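로봇응용개론 강의 노트 7
현장 견학 정리: Bokell 공개 시연을 어떻게 읽을 것인가

견학 보고서를 쓰기 전에 읽어 오십시오. 11월에 다녀온 Bokell 공개 행사의 내용을 정리하고, 다음 시간 토론에 쓸 쟁점을 적어 둡니다. 견학에 빠진 사람도 이 노트로 토론에 참여할 수 있습니다.

1. 행사 개요

Bokell은 가정용 양팔 로봇 Plulero를 개발하는 회사이고, 행사는 자사 건물 1층의 거실형 시연장에서 오후 2시에 시작했습니다. 제어 소프트웨어는 협력사 Ghanem이 맡았다고 합니다. 순서는 회사 소개, 거실 정리 시연, 질의응답이었고 회사 소개가 제일 길었습니다. 배포 자료의 첫 장에는 "집안일의 끝"이라는 문구가 있습니다. 보고서에 이 문구를 인용하려면 무엇이 끝난다는 뜻인지 본인의 말로 먼저 풀어 쓰십시오. 저는 풀지 못했습니다.

2. 시연 과제

과제는 소파 주변의 부드러운 물건을 두 그리퍼로 잡아 다루는 일이었습니다. 발표자는 변형되는 물체의 양팔 조작이 어렵다는 점을 강조했고, 그 말은 맞습니다. 딱딱한 상자라면 두 손끝 사이의 거리를 고정해 두고 움직여도 되지만, 천이나 솜이 든 물건은 잡은 위치와 당기는 힘에 따라 모양이 바뀝니다. 가운데가 처지면 물체의 아래쪽 경계가 어디인지도 다시 추정해야 합니다.

다만 변형체가 어렵다는 말과 이 로봇이 변형체를 잘 다룬다는 말은 따로 검토해야 합니다. 양끝을 집어 드는 자세는 변형체 조작 중에서 쉬운 편에 속합니다. 물체의 무게가 가볍고 표면에 마찰이 있으면 힘 제어가 정밀하지 않아도 버팁니다. 뒤집기, 틈에 끼워 넣기, 눌러서 모양 잡기로 넘어가면 사정이 달라지는데, 그런 동작은 시연 목록에 없었습니다.

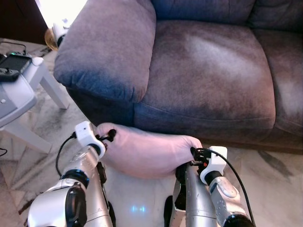
물체를 어디에서 집느냐도 따져 볼 문제입니다. 손가락 면적이 작은 그리퍼는 좁은 부위에 힘이 몰립니다. 얇은 천이면 주름이 잡히고, 속이 찬 물건이면 집은 부분만 눌립니다. 자료에는 "사람 손처럼 섬세하게"라고 되어 있으나 접촉력의 수치는 한 줄도 없습니다. 촉각 센서가 있느냐는 학생 질문에는 "적용을 검토하고 있다"는 답이 돌아왔습니다. 보고서에는 없는 것으로 간주하고 쓰십시오.

배경과 조명도 조건에 넣어야 합니다. 광택이 있는 바닥은 빛을 반사하고, 창으로 강한 빛이 들어오면 카메라 노출이 흔들립니다. 이런 조건에서 인식이 얼마나 유지되는지는 몇 번의 시연으로 판단할 수 없습니다. 아침, 저녁, 커튼을 친 상태에서 같은 과제를 반복한 결과가 있어야 합니다.

3. 회사가 제시한 숫자

자료에 나온 숫자를 옮깁니다.

사내 누적 시험 횟수: 847회
그중 성공으로 집계한 횟수: 600회
연속 운전 시간: 48시간

847회 중 600회면 성공률은 70.8%입니다. 발표 화면에는 600이라는 숫자만 크게 떴고, 분모는 배포 자료의 주석에 있었습니다. 숨겼다고까지 말할 일은 아니지만 여러분은 분모부터 찾는 습관을 들여야 합니다.

성공의 정의는 더 큰 문제입니다. 물건을 들어 올리면 성공인지, 정해진 자리에 놓아야 성공인지, 중간에 사람이 개입한 시도는 어떻게 처리했는지 자료만으로는 알 수 없습니다. 48시간 연속 운전도 그동안 계속 작업했다는 뜻인지 전원이 켜져 있었다는 뜻인지 불분명합니다. 질의응답에서 물었더니 내부 기준이라고 했습니다.

비교 대상으로 언급된 Jullow 데이터셋은 딱딱한 물체가 대부분입니다. 거기서 얻은 점수를 변형체 과제의 근거로 끌어다 쓰는 것은 무리입니다.

4. 자율인가, 원격조종인가

가장 많이 나온 질문입니다. 회사의 답은 "상황에 따라 혼용"이었습니다. 원격조종으로 시연하는 것이 부끄러운 일은 아닙니다. 기구부의 성능을 보여 주는 데는 충분하고, 조종 기록은 학습 데이터로도 쓰입니다. 그러나 어느 구간이 자율이었는지 밝히지 않으면 관객은 전부 자율이라고 받아들입니다. 겉으로 보이는 동작만으로 둘을 확실히 구분하는 방법은 없으니, "움직임이 자연스러웠으므로 자율"이라고 쓴 보고서는 감점합니다.

5. 인정할 점

팔의 작업 범위를 소파 앞 높이에 맞춘 설계는 괜찮았습니다. 낮은 가구 앞에서는 팔꿈치 간섭이 자주 생기는데 이 문제를 설명할 때만큼은 발표자가 구체적이었습니다. 손목 쪽 케이블 처리는 더 물어볼 만했습니다. 외부로 도는 케이블은 정비가 편한 대신 가구에 걸릴 수 있습니다.

6. 보고서 안내

분량은 A4 2쪽입니다. 회사의 주장 하나를 골라 그것을 검증할 실험을 설계하십시오. 물체의 종류, 시도 횟수, 성공 기준, 사람 개입의 처리 방법을 반드시 적어야 합니다. 감상문은 받지 않습니다. 배포 자료를 잃어버린 사람은 강의 게시판에서 다시 내려받으십시오.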